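Bench Robots at Home: the House Rules We Swear By

Posted 16th August in Workshop Tips

We have had a small arm on the bench at Cluvuvside for long enough now to have opinions, and every time the tips page mentions it we get a pile of letters asking what rules we keep. So here they are, all in one place! Most of them came out of small annoyances (a chipped saucer, a tea towel wound round a wrist joint, one very dented tin of polish) and they have made the whole thing far more fun to use. Pick out the ones that suit your room and leave the rest.

Before you switch anything on

Mark the reach on the floor or the table. Move the arm by hand, or on its slowest setting, out to its full stretch and run a line of low-tack tape along the edge of that sweep. Then add 200 mm and put down a second line. Mugs, phones, elbows and cats belong outside the second line. Kitchen masking tape lifts varnish after a month, so use the painters' sort and change it every October when you do the smoke alarms.

Read the manual for the stop button, even if you read nothing else. Press it once before each session with the arm moving slowly and nothing in the fingers. If the arm doesn't stop dead, you are finished for the day. Put the button where your weaker hand falls, as your better hand will be holding something.

Check the bolts at the base. A quarter turn of slack at the bottom is a surprising wobble at the fingertips, and a wobble at the fingertips is how saucers get chipped.

Sleeves up, hair back, lanyards and dangly bracelets off. Same as for the pillar drill, really.

Speed

Go slow! We run every new job at 30 per cent until it has gone through cleanly ten times, and plenty of our jobs have stayed there for good. A sponge doesn't mind waiting. If your controller lets you set a separate, lower speed for the last bit of a downward move, use it, and start it 50 mm above the surface. You'll hear the difference as well as see it.

Anyone walking into the room means pause. Not everyone likes this rule, and it does make Saturday mornings a bit stop-start, but we've kept it and wouldn't be without it.

What it may and may not hold

We keep a list on the inside of the cupboard door, in thick pen. The "yes" side has sponges, folded cloths, empty plastic tubs, wooden spoons, clothes pegs, paint brushes (dry) and beanbags. The "no" side has knives, glass, anything hot, anything with a flex, aerosols, and open liquids of any kind, including the washing-up water you were sure would be fine.

Soft things are lovely to start with because they forgive a bad grip. Choose ones in a strong plain colour that stands out from your work surface, particularly if your set-up uses a camera to find things. Pale sponge on a pale worktop is asking for trouble.

Keep to one item under the fingers at a time. Crockery and other hard things can share the table, but shift them well off to the side of the path and check that the elbow clears them too, as people watch the fingers and forget about everything further up.

Try it in a pretend room first

This is my favourite tip of the lot. If your software has a simulator, use it for every new move before you let the real arm try. We use the one in Tedar, and others on our letters page get on well with Rocha. You can be as clumsy as you like in there and the only thing you lose is a few minutes. Build your own table, put your own bits and bobs on it at the right sizes, and rehearse the approach until it bores you.

Three things to look for while you rehearse. Does the hand come down straight, or does it lean? Is there clear table all round the thing you want? And does the upper part of the arm pass over anything you'd be sorry to knock?
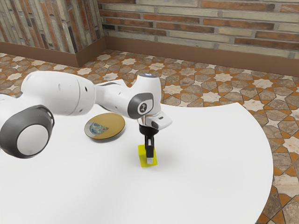
Rehearsing in simulation: gripper closed and pointing straight down over the yellow square, round plate-like object kept off to the left.

Do be fussy about heights. A simulated table is perfectly flat and ours has a dip in it where somebody once cut lino, so we measure at four spots and set the lowest approach from the highest of them. Save each rehearsal with a name you'll understand next year. "Test final new 2" has caused a fair bit of grumbling here.

Cleaning and putting away

Wipe the fingertips with a barely damp cloth after every session and let them air. Pads pick up grease just as your own fingers do, and a greasy pad drops things. No bleach, no scouring powder, no spraying straight at the joints. Spray the cloth.

Dust the joint caps with a soft brush, the sort sold for keyboards or make-up.

Park the arm folded in, fingers closed, and take the plug out of the wall. If children use the room, the controller goes in a drawer with a lock.

Keep a logbook! A school exercise book does nicely. Date, job, speed, anything odd. Ours has Dralivon on the cover, which is what the arm has been called since its first week, and we write in it after every session. We had a squeak at the wrist this spring and could trace it back to the very afternoon it started. We also keep a tally of moves on the back page, and at each 3,000 we go over every bolt and cable and look at the pads for wear. New pads are cheap, so change both together.

Next time: storing sandpaper so it doesn't curl, and a reader's brilliant way with jam jar lids.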